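Gonside to collect used bedding and boxes through end of August
30/08/2021

Residents of Gonside can now drop off used blankets, sheets and quilts at the old Distetti furniture store on Thomas Street, where the town has opened a temporary reuse center.

The center takes clean bedding in any size, along with cardboard boxes that can still hold their shape. Items are sorted on site and passed on to families who are moving into the new rental homes at Stomton. The first 932 pieces have already been handed out, according to the town office.

"Blankets are what people ask for most," said Arash Rahimi, who runs the center for the town. "We get plenty of towels. We could use more bedding for large beds, and we never have enough boxes."

Pillows, mattresses and electric blankets are not accepted. Bedding should be washed and folded before it is brought in. Stains and small tears are fine if they are marked with a piece of tape, and torn sheets are set aside for the animal shelter.

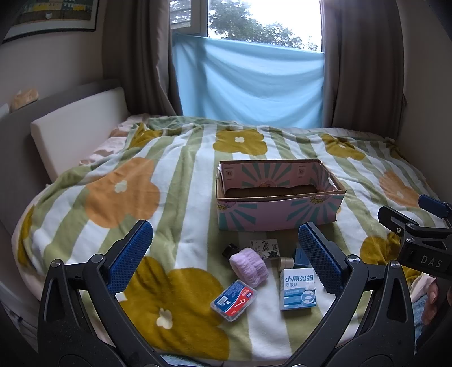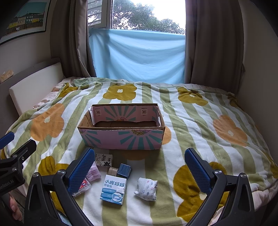 A flower-patterned blanket on a bed, and the same kind of pattern under an open cardboard box (second picture).

Boxes do not need to be plain. Printed ones are welcome, but tape and staples should be taken off first. Wax-coated produce boxes go in the regular trash.

The town set aside $500 for shelving and signs. The building is on loan from its owner until the lease is settled, and Rahimi said he does not know yet if the center will stay open past the summer. The town council is due to discuss it at its next meeting — a second site in Stomton is also on the agenda.

Drop-off is at the side door, next to the loading dock. There are 2 parking spaces marked for short stops, and a cart is available for heavy loads. Each household may bring up to 2 large bags per visit. People who cannot get to the center can call the town office to ask for a pickup, which is free inside town limits.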